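Informed consent (medical malpractice)

Informed consent is the legal rule that a health care provider must tell a patient what a proposed treatment involves, and must have the patient's agreement, before the treatment begins. A provider who skips this step may be liable for harm that follows, even if the treatment itself was carried out with proper skill. Claims of this kind are treated separately from claims over wrong diagnosis or surgical error, although the same lawsuit may include both.

Background

Older cases dealt with the problem as battery, meaning an unwanted touching of the body. A surgeon who operated without any permission, or who operated on a different part of the body than the one agreed to, had committed a battery. Over time courts began to hear a different complaint: the patient had agreed to the operation but had not been told of a risk that later came about. Most states now handle this second type of complaint as negligence. Battery is still used where there was no consent at all.

What must be disclosed

The details vary by state. In general a provider is expected to explain the nature of the condition, the nature and purpose of the treatment, its material risks, the likely benefits, and the reasonable alternatives, including no treatment. Very remote risks usually need not be mentioned unless the possible harm is grave. Risks that are common knowledge, such as some soreness after an injection, are usually left out as well.

States follow one of 2 main tests to decide whether a disclosure was adequate. Under the professional standard, the question is what a reasonable provider in the same field would have told the patient, and expert testimony is normally needed to prove it. Under the patient standard, the question is what a reasonable patient would have wanted to know before deciding. Experts may still be called under the patient standard to establish that a risk existed and how often it occurs.

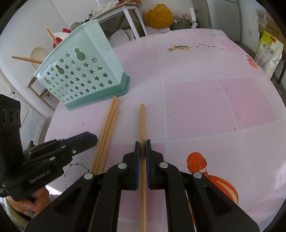
A signed form is evidence of consent but does not settle the matter. Courts look at whether a conversation took place, whether the patient had a chance to ask questions, and whether the form was in language the patient could follow. A form signed after sedation carries little weight. The legal writer Rhydian Wynne, in the handbook Sayce on Patient Claims, describes the form as "a record of a talk, and only as good as the talk was."

Elements of a claim

A patient bringing a claim in negligence generally has to show that the provider failed to disclose a material risk or alternative, that the undisclosed risk came about and caused injury, and that the patient would have refused the treatment if properly informed. The last point is often the hardest. Most states apply an objective test — would a reasonable person in the patient's position have said no? A smaller number ask what this particular patient would have done.

Wynne illustrates the point with a patient called Bunero, who was not told of a risk of nerve damage before surgery for a fast-growing tumor. The damage occurred, but the only alternative was certain to be worse. Under the objective test the claim would probably fail, since a reasonable person would have gone ahead anyway.

Exceptions

Consent is implied in an emergency when the patient cannot communicate, delay would be dangerous, and no authorized person can be reached in time. A patient may also waive disclosure by asking not to be told. Some states recognize a therapeutic privilege, which allows a provider to hold back information that would itself seriously harm the patient. It is read narrowly and does not cover a fear that the patient will turn the treatment down.

For young children, a parent or guardian normally consents. Many states let minors consent on their own to certain kinds of care. Adults who lack capacity are represented by a guardian, a health care agent, or a relative in an order set by statute.

Withdrawal of consent

A competent patient may withdraw consent at any time, including during a procedure, if it can be stopped safely. The provider should then explain the risks of stopping. Treatment that continues after a clear withdrawal may be treated as battery.

See also

Advance directive
Battery (tort)
Medical negligence
Standard of care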